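Foro Aravena > Manipulación > Pinzas y muñecas

Tema: Skererden u Ornelholm en simulación, ¿con cuál os quedáis?

telmo_lozano
¡Buenas! Llevo desde el domingo probando las dos pinzas paralelas en el simulador y estoy encantado. Con la misma tarea (coger, levantar, soltar), la Skererden completa 36 ciclos por tanda y la Ornelholm se queda en 29. Cámara detrás de la palma, dedos abiertos y sin pieza:

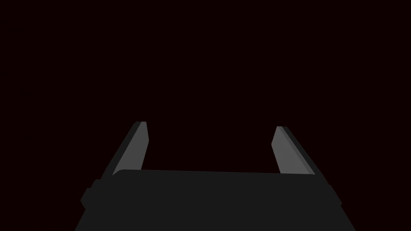
Última modificación de la página: enero, por telmo_lozano

Los dedos son placas lisas, sin almohadillas ni nada, y aun así el contacto me sale estable. ¿Alguien ha comparado las dos con otro controlador?

plorkville_93
Yo, y me sale justo lo contrario. Con control de fuerza la Ornelholm va más fina. ¿Seguro que no estás midiendo el controlador y llamándolo pinza?

telmo_lozano
Puede ser, voy en posición pura. Pero el cierre de la Skererden me parece una maravilla, de verdad, ¡probadlo!

Ngan-ling Peng
A mí me gustan las dos :) Lo que miraría antes es la cámara. Con una vista desde atrás y un fondo casi negro, cualquier política visual se agarra a la cara interior de los dedos, que es lo más claro que tiene. Yo repetiría la comparación moviendo un poco el punto de vista.

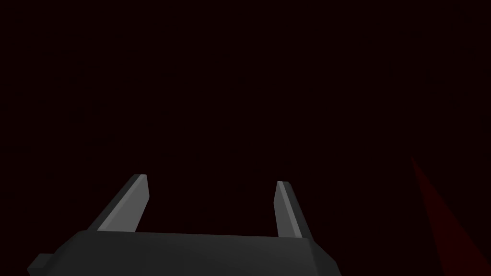

Y si luego metes control de fuerza, baja la ganancia antes de tocar la fricción. Yo lo hice al revés y perdí una tarde entera.

plorkville_93
En lo de la cámara no estoy de acuerdo, si el agarre va por estado da igual lo que se vea.

Ngan-ling Peng
Si va por estado, sí. Telmo, ¿cómo lo llevas tú?

telmo_lozano
Por imagen, las 2 pinzas. Esta noche lanzo otra tanda con fuerza y la ganancia baja, y subo la tabla.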